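5 min read

Evaluation of the Standeo Starter Kit for Desktop PC Disassembly

1. Purpose
Our group was asked to judge whether the Standeo kit, sold by Vilus for teaching labs, can support a semester project on taking apart used desktop computers. The alternative was the Ruvitz bench package, which the lab has used before.

2. Kit and setup
The kit license covers the motion software, a gripper driver and a library of fixture models for 3D printing. Setup took 18 hours, most of it spent on calibration. The manual assumes a flat steel table, and the section on slatted tables is one paragraph long. We set the speed limit to 600 mm/s in free space and lowered it near the case.

3. Method
Each trial starts with the side panel off and the case lying on its side. The target part is a memory module. The program moves to a taught approach point, closes on the module, pulls straight up and places the part in the fixture. Latches were released by hand before each run - the kit has no routine for them. 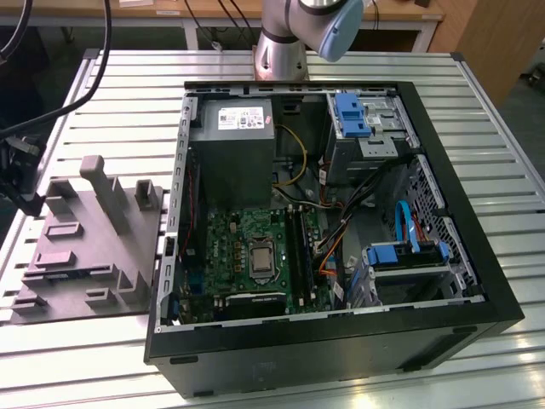
Figure 1. Work cell with open desktop tower and printed fixture plate.

4. Results
Cables were the main source of stops. Path planning treats the case as a rigid box, so loose wiring has to be tied back or avoided with extra waypoints. The log buffer holds 3000 entries and filled in almost every long session.

5. Recommendation
Suitable for the course if the Butt cable add-on is included. Without it we would stay with Ruvitz.

Related reports
Ruvitz Bench Package: Second Review
Printing Fixtures for Small Parts
Gripper Force Limits in the Teaching Lab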